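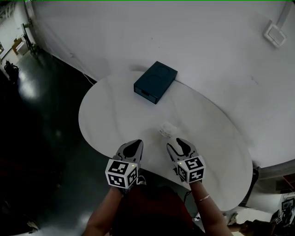 Rigid First, Clever Later

The Plama grippers are hand-held. There is no motor and no arm. A person squeezes the grip, the fingers close, and the position of the tool is recovered afterward from the marker cube mounted behind the fingers. The recordings are then used to teach a fixed arm the same motion. We built the pair in the shared workshop at Trirna, and my view after one season of using them is that most home builders working on this kind of tool spend their hours in the wrong place.

The usual place is the fingers. I have read many build logs in which the finger geometry goes through nine or ten revisions while the marker mount is a bracket from the first weekend, held by two screws and some glue. A finger that is slightly wrong still picks things up, and the person holding it compensates without thinking. A marker mount that is slightly wrong puts the same error into every recording, and no person in the loop will correct it later.

Our own log bears this out. In September we had 300 recordings and discarded 116 of them. The fingers were at fault in very few. Most of the loss came from the cube creeping on its mount by an amount too small to notice by eye. At the fingertip, a small rotation of the cube becomes an offset that matters when the target is a fold of thin material.

What Belongs on the Table

My second complaint concerns test objects. The habit is to begin with a hard block, because a block gives a clean result. A block tells the builder that the fingers close. A crumpled piece of something soft and white on a white table tells the builder far more: whether the two tips arrive together, whether the grip slips, whether the software can find the object at all. I would begin there and move to boxes afterward.

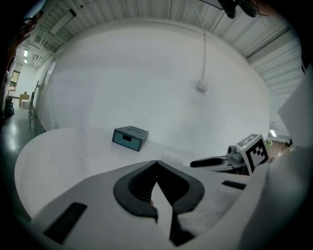 A box does have its uses once the soft work is stable. It has straight edges, it can be set at an angle, and it lets the operator practice an approach from above and an approach from the front in the same session. What it should not do is set the standard for the tool. Şükran Duman, who wrote most of our alignment code, argued the opposite for weeks. Her position was that an easy object isolates the tracking error from the grasping error. She is right about the isolation. I still think it produces a tool tuned to the easy object, and we have an earlier pair on a shelf that supports me.

The same applies to the work surface. A plain white table against a plain white wall gives the tracker very little to hold on to apart from the markers. We kept it. If the markers alone cannot carry the pose, I want to find that out at home and not after the data has been handed to someone else.

Cups are the next step up. A cup has to be approached with both finger pads clear of the wall, closed on gently, and released without dragging it along the counter. A translucent one is harder again for anything that depends on a depth estimate. I would put a cup in every test set, however small the set is.

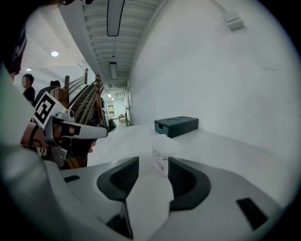
The Cost of Doing It Twice

Objections to all this are mostly about money. Nilsuwan sells a ready-made marker mount and Ciltorach sells a complete handle, and I have nothing against either. Our parts cost 3230 lira for the pair, including the failed prints, and the stiffer mount was a minor part of that sum. The expensive item was the evenings spent on recordings that had to be thrown out.

My recommendation is therefore a dull one. Fix the cube to the body so that it cannot move. Record 200 closings of the empty fingers, check that the tip position repeats, and leave the finger shape alone until it does. Our next pair will keep the present fingers unchanged and put the cube seat and the handle in one printed part.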